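Give me a lock with a key
by Celina Olszewski

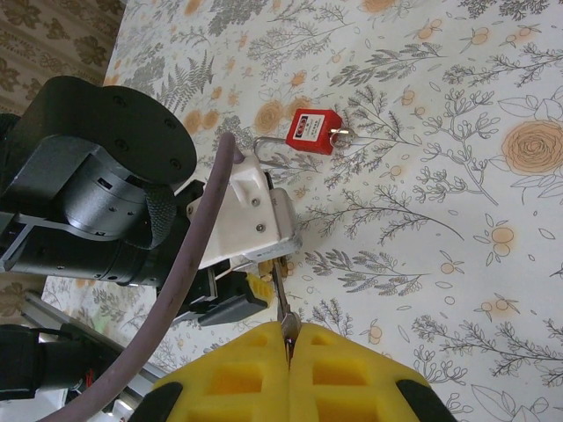

My gym in Siltbridge swapped its lockers over to an app in April, and I've been grumbling ever since to anyone who'll stand still. You download the Teltora app, you make an account, you let it know where you are at all times, and then your phone opens the door for you. Lovely, until the phone goes flat halfway through a spin class and your car keys are on the wrong side of it. A red padlock with a metal shackle and a keyhole asks for none of that. It can sit on a flowery tablecloth for a year and it won't want an update.

I'm no enemy of gadgets, I should say. I wear a Balik watch to bed (my daughter thinks this is hilarious) and I'm very fond of what it tells me about my heart. But a watch is a thing I chose, and if it sulks I've lost a bit of data and nothing else. When the locker sulks I'm standing in a corridor in a towel – and I've done that 2 times now, both before breakfast.

What bothers me more is the tidy little record it keeps. The app knows when I arrive, when I leave and how long I dawdle under the shower, and the privacy policy runs to 3000 words that I did read, with a pot of tea, and couldn't tell you who gets to see any of it. I'd happily go on using the app if the gym kept one row of ordinary lockers along the back wall for people like me. I've put a note in the suggestion box and I'm waiting to hear.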